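Divided bins for seed potatoes, worth it? 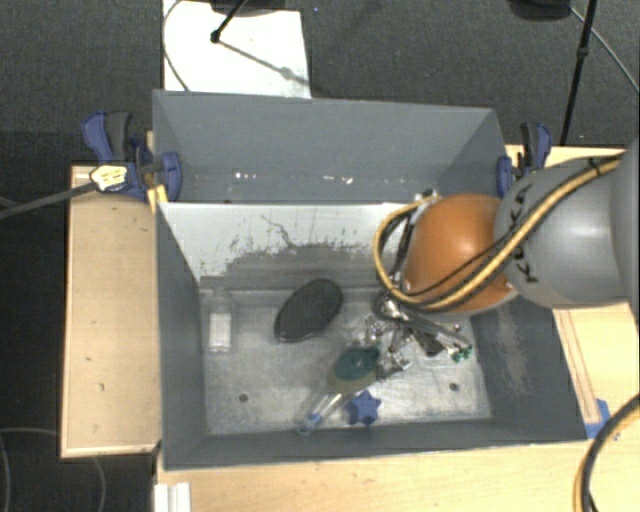
Posted by marciniak_plot, 17th October

Hello all. I garden in Prurholm, where the winter is long and my cellar is a little damp. Until now I kept the seed potatoes in paper sacks and every March I lose many of them. I am thinking of gray bins with two compartments, early kind in the small part and late kind in the large part. Does somebody use such bins for potatoes?

grakley77 wrote:
I would not. Potatoes must breathe, and a bin with solid walls keeps the moisture at the bottom. Slatted crates are cheaper too.

Poltia_Anna wrote:
I don't agree with grakley77. I have used closed-side bins for 3 winters, up to 200 tubers in each, with newspaper under them. I lost 4 last year. The top must stay open.

grakley77 wrote:
Your cellar is dry, Anna. His is not.

Dexter Lagman wrote:
Can you drill the floor? Two small holes are too few for me, I would make more of them. And please write the variety on the wall, I mixed mine once and it was a sad summer.

marciniak_plot wrote:
Thank you. I will try one bin and one crate, and write again in March.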